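Drurel Medical Supply, Griston Site
Minutes of the Kit Packing Working Group
Held Friday, 9:00 a.m., Training Room

Chair: Jianhua Han, Site Operations
Also present: representatives of packing, quality, maintenance and human resources

1. Minutes of the previous meeting
The minutes were approved with one correction. The Skasau order is to be packed by the day shift, as agreed in April.

2. Report on the sorting station
The Chair reported that trials of the robotic arm at the bench are continuing. Items are placed on the cardboard work surface and sorted into the blue bins for kit assembly. Quality noted that soft and crumpled items remain the slowest to handle, and asked that they be recorded separately from rigid ones. Agreed.
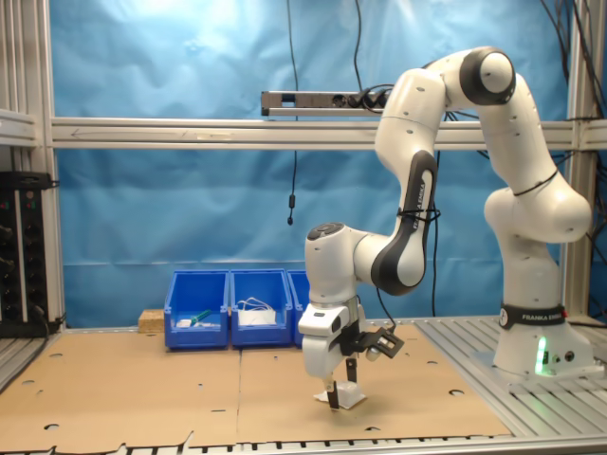
3. Staffing and duties
Human resources confirmed that no packing position will be withdrawn during the trial. Two packers from each shift will be trained as station attendants. The packing representative asked whether attendants would be paid at the higher grade from the first day of training or only after sign-off. The Chair undertook to obtain a written answer from the Zou office before the May meeting.

It was also noted that packers on the manual line now receive a larger share of the awkward kits. The present target of 50 kits per shift was set before the trial, and members considered it no longer fair. The target is suspended pending review.

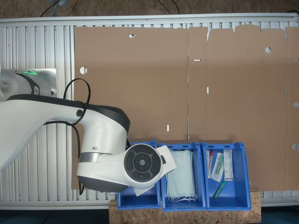
Quality presented its proposal for checking finished kits. Every kit will continue to be checked by a person before sealing. Members discussed whether mixed bins should be permitted at the station. Face masks have a bin to themselves, while the red-capped test tube shares one with packets and other small supplies, and the packing representative considered that attendants would need a written contents list for any bin of the second type. Quality will draft the list.

4. Budget
The sum of $4,000 was approved for attendant training and for matting at the manual line.

5. Any other business
Maintenance asked that requests for changes to the station be made in writing and not verbally at shift handover.

Next meeting: May, Training Room.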